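March 1, 2025

Office diary of the Cabrera Screen Awards

The nominations office opened at its usual weekday hour although it was Saturday, the eligibility list being due at the printer before the close of business. The list as approved stands at 398 titles. Two entries were withdrawn overnight at the request of their distributors and have been struck from the documentary section. The category chairs were informed by letter.

Mr. Talavera presided over the morning meeting. The principal matter was the venue. The Plasness Theater has confirmed that it can hold the June ceremony and will release 1000 seats to the Awards, with the upper balcony kept back for the press. The contract reached us without the schedule of load-in hours, and Mr. Talavera declined to sign until that page is supplied. The theater's manager has been asked to send it by courier.

The meeting then took up the question of the broadcast. Prudeo has asked for a shorter program and proposes that 8 of the craft awards be presented before the live portion begins. Mr. Vashisht spoke against the proposal at some length. He reminded those present that the editors and sound crews had been given a written assurance last year that their awards would be seen in full. The matter was held over. I am to find the assurance and circulate it, and have so far found only the draft.

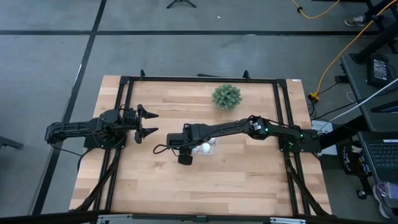 Gedico's invoice for the ballot envelopes was passed for payment. The sample envelopes are heavier than those used previously and do not fit the slot in the ballot box. Mr. Vashisht will raise this with the supplier. The color of the seal was agreed without discussion.

After lunch the remaining time was given to the rules. The wording on supporting performances has been amended so that a performer may be entered once only for the same film. A further amendment, on films first shown online, was read aloud and sent back for redrafting, as the second paragraph appeared to contradict the first. Mr. Talavera asked that the new text be kept to one page.

Correspondence was heavy. A producer wrote to protest the placing of her film among the comedies. Her letter was courteous and will be answered in the same manner, though the deadline for such appeals has passed. Three requests for complimentary tickets were refused.

The list went to the printer in the late afternoon. Proofs are to be returned to this office for reading. Locked up at six.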